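Orer Reading Room — Desk and Shelf Check
Checked on: May 9, 2020
Room: 101

1. Floor and walkways
Result: OK
Comment: The mat near the door is lying flat now. Last time one corner was up and people could trip on it.

2. Lamps and cables
Result: needs work
Comment: 2 lamps have a loose plug. I put tape on them so they are not used. Please order new plugs from Tak.

3. Shelves
Result: OK
Comment: All brackets are tight. The tall shelf may carry up to 734 pounds, and we are far below this. Heavy books should stay on the lowest board.

4. Window and emergency exit
Result: OK
Comment: The handle opens with one hand. The key is in the box with the Jirnness label.

5. Desk surface and books left out
Result: OK, with a remark
Comment: The white desk stands firm and I felt no sharp corners. One thick paperback was out, closed and with the back cover up. It is good like this — the barcode can be read without turning the book. Please do not leave books open with the pages down, it breaks the spine. 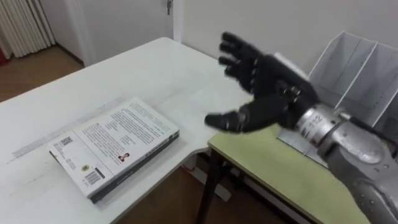
6. Fire extinguisher
Result: OK
Comment: The pin and the seal are in place. Next check is in November.

7. First aid box
Result: needs work
Comment: Small bandages are missing. To be filled before the room is opened again.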